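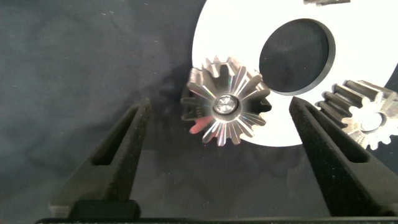

4.2 Estimating the pose of a held part

Kondance treats the pose of a part after grasping as an unknown that must be estimated again before each placement. The pose found by the detector before the grasp is not carried forward, as the part can turn between the fingers while they close. The estimate is made from the wrist camera alone. Spur gears are a demanding case for this step. The brushed face of a held gear breaks the light into bright streaks, and its teeth change in appearance from flat outlines to stepped blocks as the gear tilts toward or away from the camera. The white base plate behind the gear causes a second difficulty: where the teeth pass in front of the plate, the outline is sharp, but where they pass in front of the dark cloth the contrast depends on how each tooth catches the light. An edge detector tuned for one of these backgrounds performs poorly on the other. We therefore predict, for each pixel, the probability that it belongs to the held part, and fit the gear model to the resulting map.

The fit has two stages. In the first, the center of the hub and the tilt of the face are found from the overall outline of the gear. In the second, the rotation about the gear axis is refined from the spacing of the teeth. The second stage is skipped when the tilt is so large that too few teeth can be told apart, and the controller is then given a wide range for the rotation in place of a single value. Both stages together take about 400 ms on the workstation used in our tests, and the arm is kept still during this time.

Other gears may lie within view while one is held. To keep the model from fitting to the wrong part, the probability map is weighted by distance from the line joining the two fingertips. The weights were set by hand from a small group of recordings made at the Räsänen laboratory and were not changed afterward. Špela Kos carried out the labeling of the held parts, and Rostyslav Yurchenko checked the labels independently. Disagreements were settled by going back to the full recording, and episodes in which the two annotators could not agree were removed. Of the 415 episodes recorded, 400 were kept for the Clirkon set.

4.3 Locating a part before the grasp

With the fingers open, the same camera is used to search the work surface. The search network shares its lower layers with the network described in Section 4.2 but has a separate output, which returns a center point and a direction for each gear in view. Parts near the border of the image are reported with a flag, and the arm is moved to bring a flagged part closer to the middle of the view before any grasp is planned.

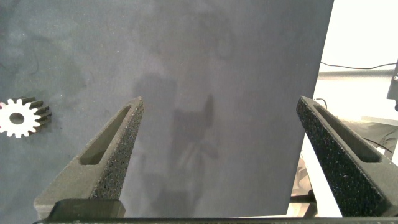
Figure 5. Wrist camera view with the gripper open. A gear lies at the left edge of the view, outside the space between the fingers.

The situation in Figure 5 was common in the recordings and accounts for a large share of the flagged detections. Part of the gear falls outside the view, but the hole in its white face can still be used to place the center. Two further properties of the view affected the design. The shadow between the fingers is darker than the surface around it and has a blocky outline, and early versions of the detector reported it as a part. Adding the shadow as a class of its own removed most of these errors. The bright area beyond the straight edge of the surface is masked out before detection — the mask is computed from the known position of the arm and is not learned.

4.4 Results on the held-out episodes

The full method, with the second fitting stage enabled, reached the required rotation tolerance in 79 percent of the held-out episodes. The remaining errors were mostly offsets of one tooth, which the outline cannot resolve when the hub is partly hidden by a reflection. Replacing the probability map with plain edges lowered the result for every tilt range tested. The Vikau controller accepts a one-tooth offset when the mating gear is free to turn, so the rate of completed placements is higher than the pose results alone would suggest. Placement results are reported separately in Section 5.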